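4. Before you set off: packing, boots and water

Read this section the evening before your walk. Reading it at the trailhead is permitted but tends to end in a drive back to the village shop, which shuts for lunch and takes its time over it.

The steps apply to both marked routes on Plaleck: the lake path and the longer Krajčí ridge.

1. Check the forecast for the summit, not the car park. The two have little to do with each other. If the ridge forecast mentions gusts, take the lake path and tell people you preferred the view.

2. Lay out everything you mean to carry. Put back a third of it.

3. Pack the heavy things close to your back and the waterproof at the very top. A waterproof at the bottom of a rucksack stays beautifully dry.

4. Fill your water bottles at home. Two small ones sit better in the side pockets than one large one, and you are less likely to lose the lot down a bog.

Note: The tap behind the Rovness hostel is turned off from November until the pipes have stopped sulking. Do not plan around it.
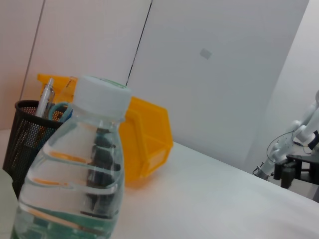 Clear bottle with a ribbed body and a screw cap.

5. Tighten each cap by hand, then turn the bottle upside down over the sink and count to 30. Any drip now will be in your sandwiches by noon.

6. Put on the socks and boots you will walk in and go up and down the stairs 8 times. If something rubs, it will not improve on the hill. Tape the spot or change the boots.

Caution: New boots are not suitable for the ridge, however much they cost. Younes Radwan, who keeps the route log, has recorded 97 cases of blisters on Krajčí and has stopped sounding sympathetic.

7. Put the paper map in an outside pocket. A phone may come too, for company. There is no signal between the second stile and the sheepfold.

8. Leave your route and return time with somebody who will notice if you are late. Teenagers do not count.

9. Start before 9 in the morning if you are doing the full ridge. The last bus leaves the lower gate at dusk, and the driver's view of dusk is his own.

Caution: The stream crossing below the sheepfold is not a bridge. It has been marked as one on older copies of the map. After heavy rain, turn round.

Note: Dogs are welcome on the lake path, on a lead. The sheep have not been consulted.

Corrections to this section go to Alaric Mahmoud at the hostel desk, in legible handwriting if you can manage it.

Section last revised March 3, 2019. For stiles, gates and the bull, see section 5.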